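Pamside Neighborhood Newsletter
Jun 7, 2026

Shared suppers: what changes this summer

The Pamside shared suppers are moving to the larger hall on the ground floor. The small room upstairs was fine when we had a couple of tables, but in March we had 72 people sign up and some of them ate standing in the corridor. The larger hall has its own kitchen with a serving hatch, and a door that opens straight onto the yard, so strollers and wheelchairs no longer have to go through the front lobby.

Supper still starts at six. The kitchen opens at four for anyone who is cooking on site. If you are bringing a finished dish from home, please arrive between five and half past, when there is someone at the hatch to take it from you and write down what is in it. Dishes that come later than that go on the side table and will be put out with seconds.

We have had several questions about plates. Up to now we used paper ones, and a full season came to more than 1,000, most of which ended up in the trash with food still on them. From this summer we are using real plates. Some were given by neighbors who were clearing cupboards, and others came from the thrift store. They do not match. If you have plates at home that you no longer want, we can still use them, especially flat ones with a bit of a rim. We have enough mugs and do not need more.
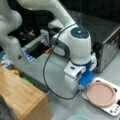
Washing up will be done in two shifts, one after the main course and one at the end. The hall has a dishwasher, but it is an old one that takes a long time to heat, and it only holds a small load. Most of the plates will be washed by hand. Please scrape your plate into the green bin before you bring it to the hatch. Bones and corn cobs go in the green bin too. Napkins go in the gray one.

If you want your own serving dish back the same evening, put your name on the bottom with masking tape. There is a roll in the drawer by the sink. After the March supper we were left with nine dishes and a bread knife, and four of the dishes are still on the shelf in the office. Anything not picked up by the end of the month will be added to the hall kitchen.

The menu is decided the same way as before. Each supper has one large pot that is cooked in the kitchen, and everything else is brought in. Eimear Conneely is cooking the pot for the first supper and has chosen a bean and barley stew without meat. She needs two people to peel and chop from four o'clock. Bring your own knife if you have one you like, as the ones in the drawer are dull. The Jasińska family will bring bread again, and has asked for someone else to cover butter and anything to spread.

A few notes on labels. Write the main ingredients on a card and stand it in front of the dish. Nuts, sesame, milk, egg and shellfish should always be named, even if there is only a little. Last time a noodle salad went out with no card and had to be taken back to the kitchen while we found the person who made it. Blank cards and a marker will be at the hatch.
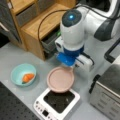

The cost is unchanged. We ask for two dollars per adult, and children eat free. The money pays for the large pot, dish soap and the hall fee. At the end of the last season there was 500 dollars left over. Part of it has gone to new dish towels and a second ladle, and the rest is being kept for a replacement stove burner. The back left burner does not light, so please plan around it if you are cooking.

Parking behind the hall is limited, and the spaces nearest the kitchen door are for unloading only. There is usually room on the street after half past five. Bikes can be locked to the railing on the yard side.

To sign up, use the sheet inside the front door or leave a message at the office. Say how many are coming and what you plan to bring. If you cannot cook that week, sign up anyway and put your name down for chairs or for one of the washing shifts. The second shift is always the harder one to fill, and it is normally finished by nine.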